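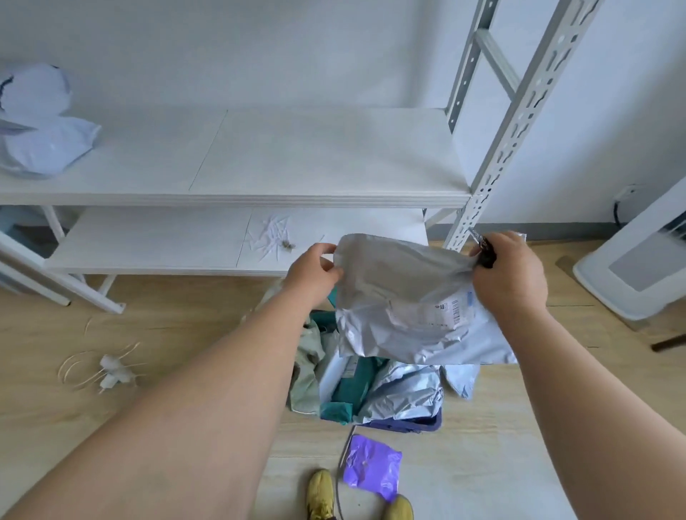
Putting the sails away for winter

Get the sails off the boat before the first real blow. Ours come off in October and go back on in April.

Hose both sides with fresh water, low pressure, and hang them by the luff in a garage until the stitching is dry too. Seams hold damp long after the cloth feels fine. For mildew, a soft brush and mild dish soap will do. Keep bleach away from nylon.

Take the battens out and tape each one with its pocket number. Fold the main loosely on a clean floor and move the creases from where they were last year — old folds crack first. Store it off the concrete, away from mice.

Small chafe spots can be rubbed down with 800 grit on the fitting that caused them, usually a spreader end or a cotter pin. A new sail for a boat our size was quoted at $2098, so an hour on this is well spent.

Last updated: Fri 29 September

Comments

Bereket Assefa: Do you leave the sheets on the jib?

Rok Milošević: Take them off and soak them in a bucket overnight. Mine were stiff with salt.

Bereket Assefa: Thanks, will do it this weekend.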